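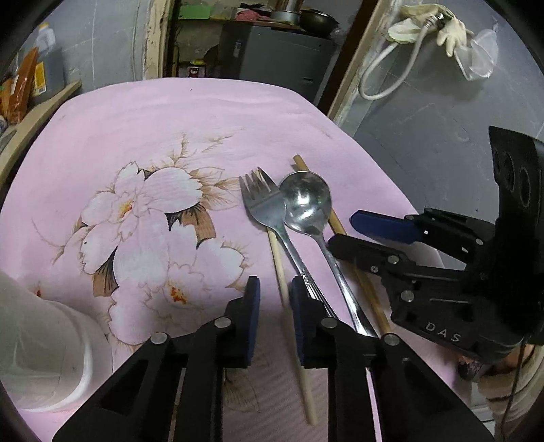 Report on a Visit to the Larkanix Demonstration Collection Program
Prepared for the Fakhoury Foundation, 18 May 2018

The Foundation's program staff visited Larkanix at its offices in Stokus to review the household collection work funded under the current grant. The visit lasted one full day and covered the collection procedure, the review of finished recordings, and plans for the period through December.

Larkanix gathers examples of ordinary household tasks for a learning system intended to control two-armed robots. Examples are made by people working with a hand-held gripper in each hand. A camera travels with the tool and records each task from close to the jaws. Operators work in furnished homes, at the tables and counters already in those homes, and are asked to leave the surroundings as they find them.

The morning was given to table tasks. The group under review that day deals with cutlery: a fork, a spoon and a pair of wooden chopsticks, on a flowered pink tablecloth. Staff explained that the chopsticks had been added to the set in the second round of work. They are thin and light, they roll, and they often come to rest under or across the metal pieces. An operator must then decide which piece to take first and whether the second hand should hold the others still. The program wants many such decisions on record, including slow ones.

Patterned cloths are used on purpose. Larkanix reported that a system trained only on plain surfaces performed poorly when given a printed one, and operators now change the cloth at set points in the schedule. Polished spoons raise a related difficulty, as the bowl reflects light and looks different from each angle.

Each home is assigned to a pair of operators for one week. The current round covers 52 homes in Stokus and the neighboring town of Nostau, with 66 operators trained to date. Training takes two days. Our staff were invited to try the grippers and found that closing the jaws squarely on a thin handle takes more care than expected. Several attempts were needed before a fork could be lifted without turning in the pads.

In the afternoon we observed the review room. Every recording is watched once at normal speed by a reviewer who did not make it. The reviewer marks the start and end of the task, writes one sentence saying what was done, and sets aside any recording in which the tool's position was lost. A dropped item is not grounds for rejection if the operator picks it up and continues. At the time of our visit the cutlery group held 1,218 accepted recordings. A further 180 were waiting for review.

Program staff raised two matters with Larkanix. The first concerned consent. Household members sign a form before work begins, but the form does not say how long recordings of their rooms will be kept. Larkanix agreed to add this. The second concerned the written sentences, which vary a good deal between reviewers. Some name every item handled and others say only that the table was set. A short style guide is being drafted and will be sent to the Foundation for comment.

The next visit is planned for December and will include one of the homes in Nostau.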